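Budget for two handheld grippers, is £1405 sensible?

Posted by pondale_shed

We want to gather tidying-up examples for a small home robot project. Skivent quote £1405 for a pair of handheld grippers, pads included. Skavon want 700 each but charge extra for spares. Is either worth it, or are we paying for a nice brochure?

Stamatopoulos

I'd be wary of both. The quote never covers the lot — ask what replacement pads cost. Ours are 79 a set and we had not planned for them. Ask too how long a repair takes, and get it in writing. I'd hold back roughly 760 for the first year.

And try them on awkward soft things before you pay. Every sales demo I've sat through used neat little blocks.

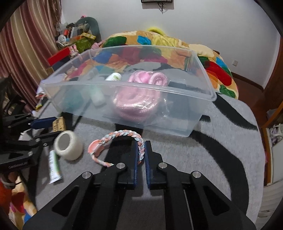

Braided headband in one gripper, small tan box at the other, storage bin behind.

gripe_and_grip

just get the cheaper one, they're all the same

Stamatopoulos

They aren't. Check the pads — Skavon's are glued on.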